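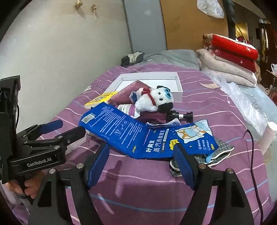
Monday, August. Gripper kit trial, second session

Ran the handheld pair again this morning on the bedroom pile. Baltazar set out the objects, I did the first 30 takes, Bernadette did the rest after lunch. Notes for whoever writes this up for Heselano.

Grip on the plush dog is fine from any side. The blue pads hold the fabric without much squeeze. The pump bottle on its side is harder. Going in across the body works, going in near the pump head lets it roll. Eye mask package is the worst of the lot. Big creased plastic, slides on the sheet, and the fingertips skate over it unless you catch a fold. Lost 5 takes on that one item.

Trigger pull: left unit feels stiffer than right. Cirilo says same as last week, so it isn't my hand. Ask the Skisik rep if there is an adjustment or if we send it back. Don't open the housing, the trial terms say no.

Weight is OK for 20 minutes, then the wrist starts to complain. Bernadette swapped hands halfway and her takes got slower.

Cable kept dragging on the bedding. Clip it to the sleeve next time.

Offer on the table is 900 a month for 2 pairs, software included, training day extra. Vaughn wants to know if the training day can be dropped. I would drop it. Bernadette picked the thing up in a quarter of an hour from the printed sheet.

Export worked, but file names come out by session only, no operator. I renamed by hand. Would need fixing before we sign for a full month.

To do
- repeat package takes with it folded flat
- weigh both units
- Crescencio to compare pad wear, left against right
- get Wellon quote before Vaughn answers Skisik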